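Reading time: 1 min

Subject: Re: Putting someone forward for the Betcombe carers' award

On 3 Jun 2004, the Nanside list wrote:
> Does anyone know if you can nominate your own sister? She's looked
> after Mum for 7 years and I'd love her to get a mention. The form
> only says "a friend or neighbour".

Yes, you can! I put my own aunt in last time and they were lovely about it. I just crossed out "neighbour" and wrote "niece" over the top – not a peep from the office.

Do watch the length though. They want 900 words at most and my first go came to 1,284, mostly me going on about her soup. I cut the soup (well, most of it) and kept the night drives to the hospital, and I think it read better for it. There were nearly 157 entries by the August closing date, so get yours in early if you can.

You'll need a second person to sign as well. It can't be someone in the same house, which caught me out and meant a mad dash over to Ikska with the form on the passenger seat.

Shout if you want to see my old one – I've still got it somewhere and I'm happy to post a copy.

Jin
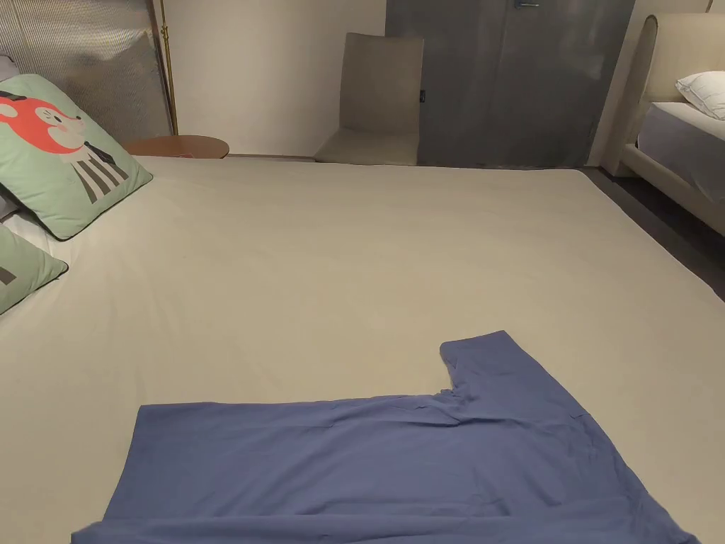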